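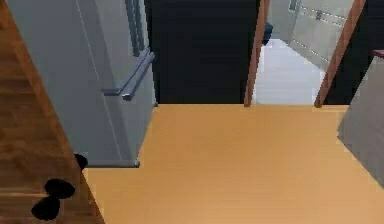 A tall refrigerator with two long vertical handles, in a computer-rendered interior.

Kitchen triangle
By the Wutari editors — updated March
8 comments | 70 shares

The kitchen triangle is a planning rule which holds that the cooker, sink and refrigerator should stand at the three points of a triangle, with short and unblocked paths between them. It is repeated in most home design guides, often as if it were settled fact. The evidence is thinner than its fame suggests.

Supporters say the layout saves steps. The figure usually quoted comes from a Prollora sales booklet, which claimed that a cook walks 3,838 fewer paces a month in a triangular kitchen. The booklet did not say how many households were studied, or what they were cooking.

The rule also assumes one cook. Where 2 people share the work their paths cross, and designers at Trarno have argued for separate work zones instead. Zones have been tested no better — the firm also sells zoned kitchens.

In narrow flats, such as the older blocks in Tarawneh, all three fittings often stand along a single wall. By the rule these kitchens should be tiring to use. Complaints from tenants there mostly concern worktop space and poor lighting, matters on which the triangle has nothing to say.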